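Stolimden 共享工作室 605 室大桌使用常见问题 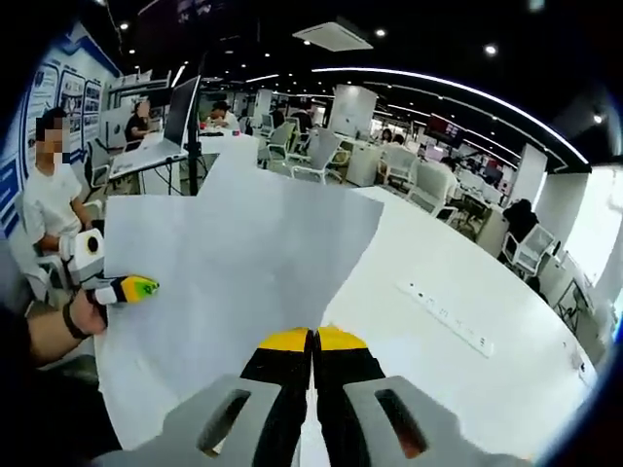
大桌要怎么预约？

在前台的登记本上写，或者在会员页面里点“605 室”都可以，两边每天早上会对一次，所以您只需要选一个顺手的办法。写的时候请留下名字、想用的时间段，还有大概要铺多大的纸。最后这一项很多朋友会漏掉，可它其实最要紧，我们是按纸的大小来安排位置的：铺整张大纸的人坐靠里的一侧，只用几张小纸的人可以和别人拼着坐。临时过来也欢迎，到了先问一声前台，有空位就给您坐，没有的话隔壁的小间多半还能挤一挤，先喝杯水等一会儿也好。

一次可以用多久？

一般是半天一段，上午一段，下午一段，晚上再开一段，到 11 点收。您要是画到一半实在停不下来，而后面那一段又没有人登记，那就接着用，跟前台说一声，把登记本上的时间往后改一改就行。后面有人的话，还是请提前收拾，别让下一位抱着一卷纸站在门口干等。我们自己也都干过那种“再给我五分钟”的事，知道五分钟往往是怎么过去的，所以墙上的钟特意调快了一点点，请大家体谅。

桌上能放多大的纸？

只要纸的四边都不垂到桌子外面，就可以放。垂下去的那一截特别容易被人走过时带到，一带就是一道折痕，碰上已经画了半天的稿子，真叫人心疼。如果您的纸比桌面还长，我们建议卷起一头，用两本厚书夹住，画完一段再往前放一段，老一辈画长卷的也是这么个办法。实在需要全部摊开看效果，可以等晚上人少的时候在走廊里铺，地上先垫一层旧牛皮纸，柜子最下面那格就有，随便拿，用完叠好放回去。

纸一铺开就卷边，怎么办？

这大概是我们被问得最多的一个问题了，冬天尤其多。卷着买回来的纸，最好提前一晚摊开，上面压一块平板，第二天就服帖得多。来不及的话，有个土办法：把纸反过来，顺着卷曲的相反方向松松地再卷一次，用手握着待一小会儿再打开，动作要轻，卷得太紧会出一道一道的横纹，那就救不回来了。铺好以后四角用压铁，数量不够就用装了米的小布袋，是会员自己缝的，花色五花八门，分量倒都差不多。胶带请只用低黏的那种纸胶带，贴在桌上，揭的时候贴着桌面慢慢往回拉。普通透明胶带会在桌面上留胶，冷天还好，到了夏天一手黏，擦起来要费不少力气。

白桌面上画了铅笔印或者沾了马克笔，要紧吗？

铅笔印不要紧，拿块微湿的软布擦一擦就干净了，连橡皮都用不上。水性的笔也好办，趁早擦，别等它过夜。油性马克笔麻烦一些，可以用棉片蘸一点点酒精，从外圈往里圈擦，擦的时候旁边的纸一定先挪走，酒精滴到稿子上会晕开一片。请千万不要用钢丝球，也不要用厨房里那种带颗粒的去污粉，桌面光滑才好铺纸，磨花了以后铅笔走到那里总会“咯噔”一下，后面每一位用的人都会碰到。要是您擦了半天还擦不掉，别着急，也别不好意思，在登记本上写一句，告诉我们是什么笔、在哪个角，我们来想办法。

可以在桌上裁纸吗？

可以，请一定垫切割垫。切割垫在柜子上层，大小都有，裁长边的时候可以把两块拼在一起，接缝处用纸胶带从背面粘一下，刀走过去就不会卡。直尺请用带金属边的那一把，塑料尺被刀啃出缺口以后，画出来的线就总有那么一个小小的鼓包，找原因能找上半天。刀片钝了就折，折下来的放进带盖的小铁罐里，别扔垃圾桶，收垃圾的人手伸进去是看不见的。小朋友一起来的话，裁纸这一步请大人来做。

桌上的插线板能接什么？

笔记本电脑、手机充电器、台灯、透写台，这些都没有问题，日常用的小东西加在一起负担不大。烧水壶、电暖器、热风枪、熨斗请不要接在上面，要用热风枪或熨斗的朋友可以去工具间，那边墙上有单独的插座。水杯和颜料碗请离插线板远一点，放在您不常用的那只手那一边会稳妥些，右手画画的人，碗放左前方，袖子就不太会扫到。走的时候把自己的插头拔下来，顺手把线绕好。线从桌边垂下去的地方，请尽量贴着桌腿走，别横在过道上。

说到这里想多讲一句，插线板是大家共用的，摆在哪儿可以商量。有人铺大纸需要挪一挪，跟旁边的人打声招呼再挪，人家的文件可能还没存呢。我们有位会员就因为这样丢过一下午的排版，后来大家见面都先问一句“存了没有”，慢慢地倒成了打招呼的话。

没带纸，能在这里买吗？

能，前台有零售，种类不多，够应急。常备的有整张白卡纸、素描纸、描图纸和牛皮纸，按张卖，不用买一整卷。纸是从一家叫 Fehr 的小纸行进的，他们每个月送一次，月底有时会断货，碰上您一定要用某一种纸，最好先打电话问问。自己带纸来当然也完全没问题，我们不收什么开封费、占位费之类的费用，这个问题居然真有人问过，想来是在别处碰到过吧。

纸太大，来回拿不方便，可以寄存吗？

可以。走廊尽头有一排竖格，一共 53 格，卷起来的纸筒可以插在里面，格子上贴着号码，领一个空格，在本子上记下名字就算您的了。平放的稿子放图纸柜，抽屉比较浅，一抽屉里请不要叠太多张，每张之间夹一层薄纸，特别是炭笔和粉彩，不夹的话下面那张会变成一幅很意外的作品。寄存以月计算，到期前我们会提醒，提醒了还是没来取的也不会扔，会收到后面的箱子里再等一阵子。每年 4 月我们会大整理一次，把箱子里的东西摊出来请大家认领，去年有人就这样找回了自己都忘记了的毕业设计草图，高兴得请全屋子吃了一回橘子。

几个人一起画一张大纸，有什么要注意的？

先商量好谁坐哪一边，这个听着好像多余，却能省掉好些麻烦。几个人围着一张纸，每个人看到的“上”都不一样，画到中间碰头的时候，常常发现有一半的房子是倒着的。我们的办法是开始前在纸的一角用铅笔轻轻画个小箭头，指着上方，谁糊涂了就看一眼。还有就是手腕上的表带、手链、袖扣，靠在纸上会蹭，画炭笔的时候最好摘下来，怕忘的话，放进抽屉里那只蓝边的小碟子。另外，胳膊肘别撑在还没干的地方。这一条每个人都知道，每个月还是会有那么几次。

讨论的时候声音不用压得很低，605 室本来就是让大家能说话的。需要安静的朋友可以去尽头那间小屋，门上挂着牌子，进去以后说话就请轻一点了。

墙上可以贴自己的东西吗？

可以贴在软木板的那一面，用图钉或者纸胶带都行，贴的时候在右下角写上名字和希望保留到什么时候，没写的我们默认留两个星期。展墙上的内容是定期更换的，请不要在上面直接加贴。如果您有一组作品想放上去，可以找 Jaxon Landry 聊聊，展墙的排期都在他那里，他通常下午在，手边总有一杯放凉了的茶，很好认。他看稿子比较慢，看得却很仔细，给他一点时间，回来的意见多半值得等。

怎么拍大幅的稿子，才不会一边亮一边暗？

把桌子上方的灯全打开，再把靠窗的帘子拉上一半，光就均匀多了。白桌面会反光，纸又薄的话，下面的亮斑会隐隐透上来，在纸下面衬一张灰卡纸，效果马上不一样。手机尽量举在正中，镜头和纸面平行，离得近了边线会弯，宁可站高一点，离远一点，再裁掉周围多余的部分。柜子旁边有个两级的小脚凳，站上去正好，请找个人扶一扶，一个人的时候就先别上去了。要印刷用的稿子，还是建议拿到扫描店去分块扫，手机拍的做个记录足够，颜色总归会差一些。

有没有现成的工具可以借？

有的，而且比大家以为的多。长直尺、三角板、圆规、压铁、切割垫、透写台、骨刀、卷尺，都在窗边那只柜子里，抽屉外面贴着名字，拿了用，用完放回原来的抽屉就行，不用登记。要登记的只有两样，一样是那台 Zamon 热裁机，一样是大号的绘图仪，第一次用的时候请让熟悉的人带一遍，大约 20 分钟就能学会，学会之后在本子上签个名，以后就可以自己用了。工具坏了请告诉我们，尺子会弯，圆规会松，用久了的东西都是这样，我们不会追着您赔。悄悄放回去才真叫人头疼，下一位要用的时候才发现，往往正赶上交稿。

吃东西可以吗？

喝的可以，请用带盖的杯子。吃的请到茶水间去，那里有小桌子，还有一个微波炉，窗外能看到一棵很大的香樟。我们并不是特别严格的人，只是油渍落到纸上，是连橡皮也没有办法的，而且当时往往看不出来，等上了水彩才浮出一个圆圆的印子。刚吃过点心的手，洗一洗，擦干，再回来摸纸。夏天手心出汗多的朋友可以在手下垫一小张纸，随着手挪，很好用，柜子里裁剩的边角料就够了，不必另外拿新的。

用完以后要收拾到什么程度？

收拾到下一位来了能直接铺纸的程度，大致就是这个意思。桌面擦一遍，橡皮屑扫到手里倒进桶里，别吹，吹起来就落到旁边那位的稿子上去了，炭粉更不能吹。椅子推回原位，借的工具归位，自己的插头拔下来。大张的废纸请摊平，放进门口那只扁箱子，背面还能用的，常有人拿去打草稿或者给孩子画画。揉成团的放另一只桶。透写台记得关开关，它亮着的时候不怎么显眼，白天尤其容易忘。

要是您赶时间，先擦桌子，剩下的跟前台说一声，我们帮着收一收也没有什么。大家都有着急去接孩子、赶末班车的时候，我们也有。

忘了东西在这里怎么找？

先看门口那只编筐，小东西都在里头：笔帽、眼镜布、U 盘、单只的手套，什么都有过。贵重一些的东西收在前台抽屉，来的时候说说是什么样子就可以领。稿子另外放，会平摊在图纸柜最上面一层，我们不敢卷别人的画，怕上面有没干透的地方。要是纸上没有名字，我们会拍张照片发到会员群 Nuvenik 里问，所以也请您养成在背面写个名字的习惯，铅笔轻轻写一个就好，正面看不出来的。

第一次来，什么都不会，可以吗？

非常欢迎！来的人里头，画建筑的有，做纸样的有，做手账的有，还有一位退休的阿姨专门来给外孙画一张长长的火车，画到现在已经不知道多少节车厢了。您带一支铅笔来就行，没有铅笔也有的借。第一次来我们会领着您转一圈，看看纸放在哪里、水在哪里接、灯从哪里开，然后您就挑个位置坐下。旁边的人如果伸着脖子看您的纸，那多半是真的好奇，跟他聊两句就熟了。

上面没有写到的问题，可以打前台电话，或者直接过来问。上楼出了电梯往左手边走，605 的门白天一般都开着。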